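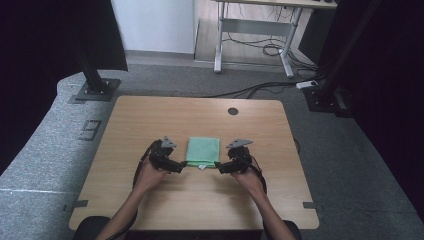
**Fliver** is a software package for turning recordings made with hand-held grippers into control policies for two-armed robots. It covers four stages: time alignment of the recorded streams, pose estimation for each gripper, training of a policy, and playback of that policy on real arms. It is best known for cloth handling, and its standard task starts much as any session does, with a cloth folded on a table and a person's two hands holding a gripper on either side of it, jaws angled in toward the left and right edges. The software was first written by Ladi Sani and is maintained by the firm Testitz. Its supporters describe it as a complete route from human motion to robot motion. Outside users have tended to be more careful, and several of the claims made for it have not been confirmed away from the developer's own setup.

## Background

Hand-held grippers let a person record manipulation data without moving a robot. The person does the task directly, and the software is left to work out where each gripper was, how far its jaws were open, and what a robot would have to do to get the same result. The hard part of the job moves from the hardware to the code.

Sani began Fliver as a set of scripts for lining up two gripper streams that did not share a clock. A planner and a training loop were added later, and the name was adopted when Testitz took over the work. Much of the original script code is still present. The alignment module in particular has been described by contributors as the oldest, least documented and most depended-upon part of the package.

## Architecture

### Time alignment

Each gripper reports its own motion and jaw width. Fliver resamples both streams to a common rate of 50 samples per second and then estimates a fixed offset between them by looking for matching events, usually a tap of the two grippers against each other at the start of a recording.

The fixed offset is a weak assumption. Clocks drift, and in long recordings the two sides can slide apart by enough to matter when both grippers are holding the same piece of fabric. A drift correction exists in the code but is turned off by default. The manual says this is for reasons of stability and does not go further. Users who record in short episodes rarely notice the problem, which may explain why it has stayed open for so long.

### Pose estimation

The perception module estimates the position and rotation of each gripper in a shared coordinate system. It combines motion data with visual tracking of fixed features in the workspace. Table edges, corners and high-contrast marks all serve as anchors.

Plain surfaces work poorly. A table with little texture gives the tracker few points to hold on to, and a cloth, which changes shape as soon as it is touched, should not be used as an anchor at all. Fliver masks out anything it judges to be soft. The mask is learned, and it sometimes removes the forearms of the operator along with part of a gripper. When that happens the pose estimate falls back on motion data alone and gets worse with each second that passes. A warning is written to the log, but the recording is kept and is passed on to training unless the user has set a filter.

### Cloth state

Fliver does not build a full physical model of the fabric. It reduces the cloth to an outline, a set of corner candidates and a guess at the number of layers. The developers argue that this is enough for folding and flattening. The argument is reasonable for a square cloth lying in the open, and harder to accept for a cloth that has already been folded, where corners are stacked and the outline says little about what is underneath.

Layer count is the least reliable of the three values. Small features such as sewn-in tags and hems have been reported as extra corners, and wrinkles near an edge can be read as a second layer. There is no confidence score attached to the count in the stable release.

### Planning and control

The planner, called Manzano, takes the output of the trained policy and turns it into joint motion for two arms. It checks for collisions between the arms, limits speed near the table and rejects moves that fall outside the reach of either side. When one arm has a legal move and the other does not, both are held.

This last rule is the source of most complaints. A human moves two hands loosely together and lets one wait for the other without thinking about it. Manzano has no good way to represent waiting, so a brief hold on one side may be treated as a failed plan, and the whole motion is started again from the current position. With rigid objects the restart is only slow. With fabric, the cloth may have slipped or sagged in the meantime, and the plan is then being made for a shape that is no longer there.

Control runs below the planner as a simple position loop with a force limit on the jaws. It has changed little between releases and attracts few bug reports.

## Tooling

Recordings are reviewed in Arkden, a separate viewer that ships with the package. Arkden shows the two gripper paths side by side, marks the moments when the jaws open or close, and lets a reviewer trim or reject an episode. It can also replay a recording against a model of the target robot to show which parts are out of reach.

Arkden is generally seen as the strongest part of the project, and some groups use it with no other piece of Fliver installed. Its main limit is that it shows the path after smoothing. A jump in the raw pose estimate can look like a clean curve in the viewer, and the raw data has to be exported by hand to see the difference. A switch for showing unsmoothed paths was added to the development branch in February but has not reached the stable release.

## Reported performance

Testitz has published a success rate of 80 percent on its standard folding task, using policies trained on 30 minutes of recordings. The figure is quoted often, and it deserves some care.

First, the task starts from a known placement. The cloth is put near the middle of the table, in one of 2 orientations, and the same cloth is used in training and testing. The report gives no result for a cloth of another size or stiffness.

Second, success was judged by a person looking at the final fold. The rule used was that the result should be "acceptably square," and no measurement is given for what that means. A run in which the planner restarted was counted as a success if it got there in the end, and the number of restarts is not listed.

Third, the recordings were filtered in Arkden before training. The 30 minutes refers to what was left after filtering. How much was thrown away is not stated, so the real cost in operator time cannot be worked out from the report.

None of this shows that the figure is wrong. It does mean that it describes one cloth on one table, handled by people who knew the software well.

## Criticism

The broader objection to Fliver concerns what the recordings contain. A person using two hand-held grippers has a sense of touch through the handles, can see the cloth from an angle of their choosing, and adjusts both all the time. The software records where the grippers went. It has no record of why the left one paused, or of the slight tug that told the operator a second layer had come along with the first. A policy trained on this data learns the shape of the correction without the signal that set it off.

Sani has replied that more data makes up for much of this, and that operators can be taught to move in ways the robot can copy. Both points have some support in practice. The second, however, gives away part of the case for the method, whose appeal was supposed to be that people could work naturally. Trained Fliver operators tend to move slowly, keep their wrists level and avoid regrasping - habits picked up to suit the planner.

There has also been criticism of the project's defaults. Drift correction is off, the pose filter is off, and smoothing is on. Each choice makes a first session go more easily and makes a bad recording harder to spot. A proposal to reverse all three was closed without a decision.

## Current status

Development continues, mainly on Manzano, where a rewritten scheduler is meant to let one arm hold position while the other finishes its move. Early builds of the scheduler work in simulation. Tests on real arms have been described in project notes as mixed, with no figures attached.

A confidence score for the layer count is listed as planned. It has been listed that way for several releases.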